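Handout 5: Notes for the Dustholm open day

We meet at the Yuen building entrance at 1:30. Bring these pages and a pen. Closed shoes, please.

The demonstration covers picking from a bin of mixed objects. Before the visit, read the section on grasp planning in the Cundanlow reader. While you watch, write down:

- which item the arm goes for first
- how close the gripper comes to the bin walls
- what happens to the cables when the arm turns

Soft items and hard ones share the bin, so note any change in approach between them. 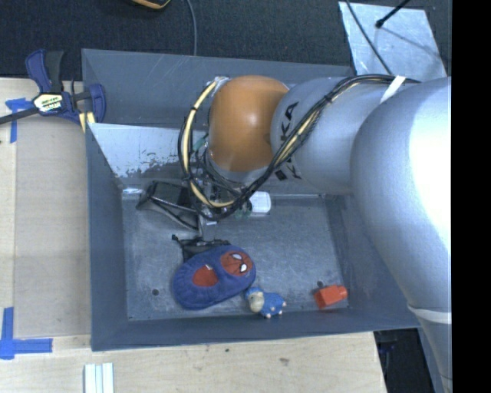 *Photo: Serurberg Robotics Lab*

The slipper and the sheep toy are good cases to compare in your write-up. One page, due in May.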